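My turn on the coffee round

I run the front desk at Plusdale, and for nine years the worst bit of my morning was the coffee round. Up to 10 drinks before the first meeting, and Joni Pitkänen always wanting his a bit weaker than everyone else's. So when the robot arms went in next to the coffee machine I thought, lovely, they can have it!

And mostly I still think that. But I do miss the hanging about. The two minutes by the machine were when I heard who was moving house, who was fed up, and that Radwa Abdel Rahman was thinking of leaving. (She stayed, after somebody in the queue talked her round.) You can't put that on a form.

Cup, tray and machine, with the grippers at work: 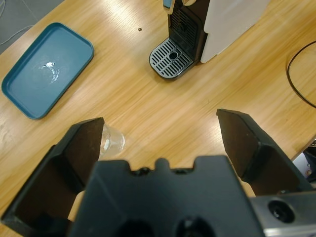
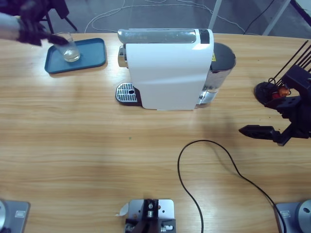 What I'd ask for instead

Give us the time back as time. When the round came off my list, a pile of visitor badges landed on it the same Wednesday, and I don't think anyone even meant it unkindly. It just filled up, the way a cleared desk does.

I'd also like to be asked first. We know which jobs we hate and which ones we only moan about, and those are different lists! Take the badges, please, take all of them. But leave me one coffee a day that I have to go and fetch myself, with a queue if possible.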